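Moving week, the second half

February 24, 2023

So we made it to Linditz! The truck showed up two hours late and the driver charged us 632 for a quote that started out at 600, but every box got here and only one lamp had a bad day. I've already forgiven him (mostly).

The new place is smaller than the old one, and I keep opening the wrong door looking for the bathroom. The street is lovely though. There's a bakery called Yuen on the corner that sells these sticky walnut rolls, and I've been in there every morning in the same sweatshirt, so they must think it's my uniform.

Unpacking the kitchen is going slowly. I swore I'd get rid of half the mugs before we left and I got rid of two. Dinner has been toast, soup and leftovers, and I'm not sorry, soup is great in February.
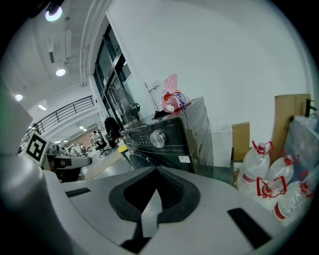 What's still in boxes

Books, all of them. Winter coats, which was dumb, it's freezing out. The good scissors are in there somewhere too, so I've been opening everything with a house key.

The internet people at Zetitden say they can't come until March, so I'm writing this on my phone and please forgive the typos. I did get the water bill moved over, after 40 minutes on hold with the same flute song.

Next up is paint for the hallway. I want a warm yellow and I've been outvoted once already, but I'm going to bring home sample cards anyway and tape them up by the light switch!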